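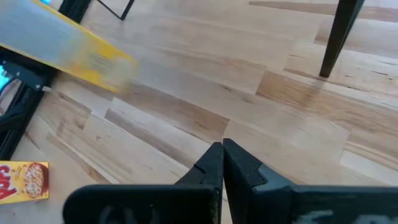

浅色的长条木地板

6/12/21

上个月答应几个家长把纸糊手偶的做法写下来，一直拖着，今天补上。写得比较细，是因为做的时候有几个地方我自己也返过工。不想看过程的可以直接跳到后面的材料和步骤。

先说怎么开始的。Jistalside活动中心每年入冬有亲子手工班，去年停了，今年恢复，改成小组，一组5个孩子，大人陪着。我给女儿报了手偶这一组。带课的老师叫Edin Zupan，以前在木偶剧团做布景，说话不多，上课先把做好的几个旧手偶放在桌上让孩子们随便拿，玩够了才开始讲。女儿拿了一个狐狸，鼻子掉了漆，她套在手上一直到下课都没摘。

班上只上2次课，第一次糊头，第二次上色。中间的干燥和打磨都要在家里做，衣服也是在家缝。所以严格说来，大部分活是在家干的。第一个手偶做完以后，女儿要再做一个，于是又做了一个，再后来她表弟来住，也要做。到现在家里有7个了，一只狐狸，一只熊，两个老太太，一个国王，一个她说是医生，还有一个到现在没定下来是什么，暂时叫“那个绿的”。

下面写材料。

旧报纸。要普通的新闻纸，不要广告册那种光面的，光面纸不吸浆糊，糊上去一干就翘边。我们家早就不订报纸了，是跟楼下邻居要的。另外准备几张白纸，打印纸也行，最后一层用。

浆糊。课上用的是面粉浆糊，在家我也照着做。有一次偷懒买了Mornier的白胶，兑水用，糊出来比面粉的硬，干得也快，但是粘在手上洗起来麻烦，孩子做还是面粉的省心。面粉浆糊放不住，第二天就有味道，现用现煮。

气球或者纸团。头的芯子可以用小气球，也可以把报纸揉成团，外面缠一圈纸胶带。老师课上用的是纸团，说气球太滑，孩子抓不稳，还会漏气。我两种都试过，后来只用纸团。

硬纸筒。厕纸芯就可以，剪下一段做脖子，粗细要能伸进大人的食指，孩子手小，里面再垫一层纸。

砂纸，细的。

水粉颜料，什么牌子都行。我们用的是家里剩的。画完以后要上一层清漆，不上的话手一出汗颜色就掉。

布。做衣服用，旧衬衫、旧枕套都可以，薄一点的棉布最好，太厚了手指在里面撑不开。我在Grgić那家布店挑过一次零头布，一袋49克朗，里面有绒布也有里子布，做了三件衣服还剩不少。店里的人听说是给手偶做衣服，又从柜台下面翻出一把旧扣子给我们，没有收钱。

毛线、毡子，做头发和胡子，有什么用什么。

做法。

先煮浆糊。一份面粉，先用一点凉水调开，调到没有疙瘩，再慢慢加水，稀到像喝的酸奶那样，小火煮，一直搅。煮到变得有点透明、挂勺就关火，放凉了再用。加一小撮盐，能多放一晚上。我第一次没有用凉水先调，直接倒进热水里，结果全是面疙瘩，拿漏勺捞了半天，最后还是倒掉重来。

报纸撕成条。注意是撕，剪出来的边是齐的，一层一层叠起来会有很明显的棱。撕出来的边毛毛的，糊上去才平。报纸有一个方向特别好撕，另一个方向会撕歪，孩子试几下自己就摸到了。这个活适合先给孩子干，他们能撕很久，撕得多了用不完，装袋子里下次用。

揉头。纸团揉得尽量紧，用纸胶带缠住，缠成鸡蛋的形状，比鸡蛋大一圈。下面接纸筒，接缝的地方多缠几道。脖子最下面要做出一个凸起来的边，用细纸条搓成绳，绕一圈粘上，将来衣服就扎在这个边的上面，不会滑下来。这个边我第一个手偶忘了做，衣服穿上去总是掉，最后是拿针线硬缝在纸筒上的，很难看。

糊第一层。纸条在浆糊里过一下，用两个手指把多余的浆糊捋掉，贴上去，抹平。一条压着一条，横的糊完糊竖的。糊得太湿，里面很久干不了，还会发霉。女儿第一次糊的时候喜欢把一整把纸条泡在碗里，捞出来都烂了。老师也没有拦她，让她把那一碗烂纸攥干，说正好做鼻子。后来我们就专门留一碗烂纸浆，鼻子、眉骨、耳朵、下巴都是用这个捏的，比单独叠纸要好做。

捏五官要在糊过两层以后。鼻子要捏得比你想的大。这是老师反复讲的，手偶的脸离人远，小鼻子一上台就看不见了。眼睛的位置压出两个坑，不用做眼珠，画上去就行。嘴可以先不管，画的时候再定表情。捏好以后在外面再糊两层薄的，把五官和头连成一体，最后一层用白纸，上颜色的时候底子干净，不用反复盖。

晾干。这个最考验耐心。课上发的说明写的是放在通风的地方，隔天翻一次面。我是插在空酒瓶口上，放在走廊柜子顶上。不要放在暖气上，我放过，外面一层很快就硬了，里头还是湿的，后来鼻子旁边裂了一道口子。裂了也能救，用纸浆填进去再糊一层，多等几天就是。摸上去不凉了，敲起来有空空的声音，就算干透。

打磨。用细砂纸轻轻磨掉毛边，不用追求光滑。Edin的旧手偶都不光滑，近看坑坑洼洼的，灯一打反而有阴影，好看。磨的时候会掉粉，在地上铺张报纸，磨完直接卷起来扔。

上色。先整个刷一遍底色，干了再画。肤色不必照着真人调，那只熊是橘红色的，也没有人觉得不对。眼睛最后画，画眼睛以前最好让孩子在纸上练几个。我们家那个国王的两只眼睛一高一低，就是没有练直接上的，本来想盖掉重画，女儿不让。画完晾一晚，刷清漆。清漆味道大，这一步我都是等孩子睡了在阳台上刷的。

做衣服。布对折，把手放上去，大拇指和小拇指张开，沿着手的外面画，每边多留出两指宽，剪下来，反面对着缝两边和肩膀，翻过来。领口要小一点，能套住脖子就行，用线抽紧，扎在刚才说的那个凸边上面。袖口可以开着，手指露出来当手，也可以缝死，外面再缝毡子剪的小手。下摆要长，盖过手腕。我缝纫水平一般，都是手缝的，针脚粗，目前没有开线的。表弟那件是用布用的胶粘的，玩了一下午就开了。

头发用毛线，一绺一绺粘，从后脑勺往前粘。老太太的头发是灰毛线绕在手指上绕成卷，粘了一头。

步骤就是这些。下面讲讲演戏的事，有人问我台子怎么搭。

最简单的台子就是一张桌子，搭一块到地的布，人蹲在后面。我们一开始是这样，孩子蹲不了多久就跪着，跪不了多久就站起来了，手偶和人脸一起露在外面。后来改成在门框上拉一根绳子，夹一块床单，高度比孩子头顶高一点点，他们站着演，手举过头，反而不累。绳子我是用窗帘的伸缩杆代替的，不用钉钉子，演完拿下来。床单要深色，浅色的后面一开灯影子全看得见。

灯用台灯，放在观众这一侧的地上，往上照。不要从正面直着照，手偶的脸会发白。

剧本这件事，我走过弯路。第一次我认认真真写了两页，给女儿念，她点头，一演起来全忘了，忘了就不肯演。我当时有点着急，她也哭了，那天就没有演成。第二次上课的时候我问Edin，他说他们带孩子从来不写词，只定三件事：谁先出来，谁要什么东西，最后谁走。中间随便说。我们照这个办法，定的是狐狸先出来，熊要蜂蜜，最后老太太把他们都赶走。她演了很长，中间加了一段狐狸看牙，医生是我临时拿的。从那以后就没有再写过剧本。

还有一个经验，一开始大人最好也演一个角色，演那个笨的，什么都听不懂的。孩子会不停地给你解释，话就多了。我女儿平时在外面不怎么开口，中文和本地话混在一起，有时候怕说错就不说。手上套着狐狸的时候话特别多，两种话混着说，说错了也不管。我没有指望靠这个解决什么问题，只是记一下。

5月的时候我们去过一次Grirkalon的街头木偶节，那时还没有想到要自己做。那天风很大，有一个戏台的幕布被吹翻了，后面演的人就举着两个手偶站在那里接着演，底下的孩子照样看手偶，很少有人看他。我跟Julián说起过这件事，Julián Olmedo是女儿幼儿园同学的爸爸，也在我们手偶组。他说他儿子那天也在，回家以后一直问的是那个手偶后来有没有感冒。

Julián自己做了一个海盗，胡子是拆了一把旧刷子的毛粘的，很扎手，但是真好看。他不打磨，也不用白纸做最后一层，报纸上的字从颜色底下透出来一点，海盗脸上隐约有一行天气预报。我后来做“那个绿的”就学他，留了一块没有盖颜料，效果不如他的。

常有人问的几个问题也写在这里。

多大的孩子能做。我们组里最小的5岁，撕纸、糊第一层、上底色都没有问题，捏五官要大人帮着扶。再小一点的可以只做上色和粘头发，头由大人提前糊好。

能不能一天做完。不能。要想一天做完就不要做纸糊的，用袜子做。旧袜子塞一点棉花，缝两个扣子，半个下午能做好几个，也很好玩。

头太重怎么办。多半是纸团芯子没有掏出来。说明上这一步写得很小，我也漏看了，干透以后应该从脖子底下用镊子把里面的报纸一点点掏出来，掏空了头就轻了，手指也能往上伸，点头摇头都灵活。如果纸团缠胶带缠得太死就掏不动，另一个办法是从耳朵后面把头竖着切成两半，取出芯子，再合起来糊一圈纸条。我用裁纸刀切过一次，刀要新，不要让孩子在旁边伸手。

发霉了怎么办。表面一点点的，用布蘸醋擦掉，晾透再上色。里面发霉的扔掉吧，我扔过一个。

怎么收。不要压，不要装密封袋。我们是拿一个装酒的纸箱，里面本来就有隔板，一格插一个，头朝上，放在女儿床边。她每天晚上要换位置，谁和谁挨着有讲究，我记不住。

浆糊用不完的，不要倒进水池，会堵。我堵过，通了一个晚上。倒在旧报纸上包起来扔。

活动中心那边，手偶组年后可能还会再开，时间没有定，报名还是在门口那张表上填。Edin说如果人够，想带大家做一个提线的，我问难不难，他说线会打结。我打算先报上名。家里现在缺一个坏人，女儿说狐狸不能再当坏人了，已经当了很多次，所以这几天又在撕报纸，准备做一只狼，鼻子她要求做得特别长，纸浆已经攒了一碗。耳朵是竖的还是耷拉的还没有商量好，她说竖的，表弟在电话里说耷拉的，两边都不让。

布店的零头布听说月底会再上一批，要买的可以去问问，我上次去的时候灰色绒布已经没有了。衣服的纸样我描了一份，大人手和孩子手的都有，需要的留言，我拍给你们。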